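Flarimden Notizbuch A5, 200 Seiten, punktkariert
Zutside Papeterie > Notizbücher > Fadenheftung

Lieferbar, Versand in 3 Werktagen

Das Flarimden war das erste Notizbuch, das ich für den Laden eingekauft habe, und ich gebe zu, ich hänge ziemlich daran. Angefangen hat es mit einem Musterpaket von Meirion Gronow, der in seiner Buchbinderei damals noch alles allein geheftet hat. Ich hab das Muster in die Jackentasche gesteckt, eine Woche lang vollgekritzelt und dann gleich 600 Stück bestellt (mein Steuerberater fand das weniger lustig als ich).

Was mir daran so gefällt: Es bleibt offen liegen! Vom ersten Tag an, ohne dass man den Rücken erst brechen muss. Das liegt an der offenen Fadenheftung, und die hält auch, wenn man das Buch zum hundertsten Mal ganz hinten aufschlägt. Das Papier hat einen leicht cremigen Ton und genug Griff für Füller. Mit meiner breiten Feder drückt bei normaler Schrift nichts durch, bei dicken Unterstreichungen sieht man auf der Rückseite einen Schatten. Mich stört das nicht, manche schon, deshalb sag ich's lieber vorher.

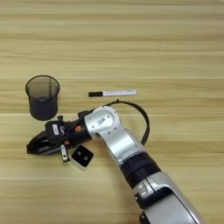
Die Punkte sind hellgrau und so blass, dass sie beim Lesen verschwinden. In der Auflage davor waren sie deutlich kräftiger, da kamen einige Beschwerden, und seit Mai wird heller gedruckt. Wer die alte Version mochte: Davon liegen noch 11 Stück im Lager, einfach bei der Bestellung ins Bemerkungsfeld schreiben.

Beim Einband gibt's zwei Varianten. Gape ist der graue Karton, etwas rau, bekommt schnell Gebrauchsspuren. Dollmont ist das dunkelgrüne Leinen, das ich selber benutze, und mein jetziges war schon mit am Meer, in der Werkstatt und einmal kurz unter einer Kaffeetasse. Lässt sich mit einem feuchten Tuch abwischen, aber bitte nicht rubbeln, sonst wird das Leinen an der Stelle glänzend.

Ein Lesebändchen ist drin, ein Gummiband nicht. Ich weiß, ich weiß, danach werde ich ständig gefragt! Lose Gummibänder in passender Länge findet ihr beim Zubehör.

Format: A5
Umfang: 200 Seiten, nicht nummeriert
Lineatur: punktkariert, hellgrau
Bindung: offene Fadenheftung
Einband: Gape (Karton, grau) oder Dollmont (Leinen, dunkelgrün)
Extras: 1 Lesebändchen, Falttasche hinten

Ab 3 Stück pro Bestellung packe ich sie zusammen in einen Karton, das spart euch Porto. Namensprägung geht nur beim Leinen und dauert etwas länger, schreibt mir dafür am besten vorher eine Mail.

Eure Lowri Mostyn

Text zuletzt geändert: 12. Okt. 2022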